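Drukar Forum > Manipulation > Teaching and Demonstrations

Thread: Hand guiding vs. teleop for kitchen pick and place

siebe_m
Posted Thursday, September 16, 2021

We have 410 demonstrations of fruit pick and place on a kitchen counter, all by teleop with a handheld controller. The arm is position controlled, parallel gripper, one overhead view. The policy reaches the right object most of the time and then closes too early or too high. Before I record more of the same I want to hear from people who moved from teleop to hand guiding, or the other way, on this type of task. Settings below.

Control rate on the controller side is 25 Hz. Gripper is binary, open or closed, mapped to the trigger. Episodes are cut at gripper release plus 2 seconds. No force data is logged.

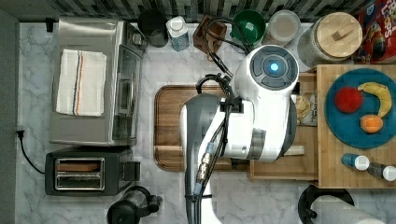 Early closing is usually a depth problem on the operator's side before it is a policy problem. If your operator works from the overhead view, look at what they have to judge height from. The apple, banana and orange on the teal plate all read as flat shapes from up there, and the plate is on a raised tray, so the height reference is not the counter either. The operator closes on a guess, corrects, and the correction goes into the data. Plot gripper height at close for every episode. I expect a wide band.
- T. Postma

siebe_m
Plotted. The band is wide, and wider for the banana than for the other two. Operators do have a second view, but they say they mostly watch the overhead one.

ilse.smits
Then hand guiding. We switched on the Cesdale cell in January and the spread at contact went down the same week. You hold the wrist, you see the object with your own eyes, you feel the fingers touch the plate. The learning curve for a new operator is an afternoon.

T. Postma
And your hands are in every camera view. How did you deal with that?

ilse.smits
Two passes. Guide once by hand, record joint positions only, then replay on the arm with nobody near it and record the cameras on the replay. Objects go back to marked positions between passes.

T. Postma
So your trajectory is from one episode and your pixels are from another. If the orange rolls a little on reset, you are training on a grasp that does not match the picture. With teleop the two are the same episode by construction. I would fix the operator's view before changing the method.

ilse.smits
We throw out replays that miss. It costs time, agreed. It still costs less than operators hunting for height with a thumbstick. 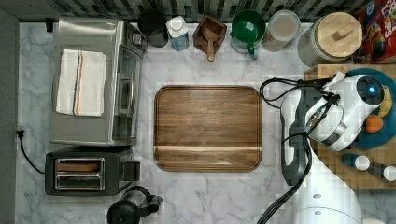

There is also the question of what the operator does between grasps. With hand guiding people take short, direct paths, and their elbow keeps the arm out of odd postures. With teleop I see long pauses in the middle of the air. The policy learns the pauses. We had one that would stop over the tray and stay there.

sezer_selim
Pauses can be filtered. Drop any step where joint motion is under a threshold and the gripper state does not change. Keep the steps right before and after a close, or you lose the grasp itself. We do this on all Visser data and it took an hour to write.

siebe_m
We have such a filter but with no exception around the close. That could explain part of this. Checking.

T. Postma
It would explain a good part of it. If you removed the settle time before the close, the policy sees the hand arrive and shut in the same moment.

tdobre
Agree with Selim on the filter, disagree with both camps on the rest. The choice depends on the subtask. Free-space moves and simple grasps: teleop is fine, provided the view is good. Insertion, drawers, anything with sustained contact: guide by hand, or give the operator force feedback. I would not collect one big mixed set and hope. Tag each episode by contact type and method, and evaluate per tag. The layout we use on Ciddale is below.
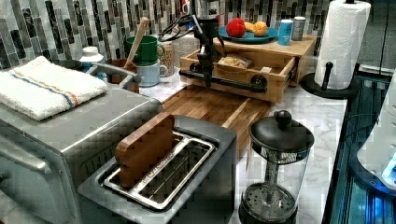 Contact types, Ciddale counter layout

Free grasp: fruit on the plate. The plate sits on top of the bread box, so the approach height differs from anything on the counter.

Insertion: wooden block in the toaster slot. Tolerance is set by the wire guard. Teleop without feedback tends to jam on the guard and the operator pushes harder, so we only accept hand-guided episodes for this one.

Constrained motion: bread box drawer, by the pipe handle. Either method. Reject if the fingers slip off the handle before the drawer stops.

sezer_selim
Do you train one policy on all three tags or one each?

tdobre
One policy, tag as input. Separate ones did slightly better on the drawer and worse on everything else.

ilse.smits
Hand-guided insertion, so you also replay for the cameras?

tdobre
Yes, 2 replays per guided episode. Thijs is right about the mismatch on loose objects. A block that starts in the gripper has less room to differ, so I accept it there and would not for fruit.

ilse.smits
I would still do it for fruit, with a shallow dish under each piece. We can disagree on that.

siebe_m
Filter result: the settle time before the close was being removed in most episodes. Reprocessing the raw logs with the exception in place and retraining tonight on the same set, no new demonstrations. I will also move the second view to the main window for the operators. Will post the height plot once there is a new batch to compare.

T. Postma
Post the banana separately.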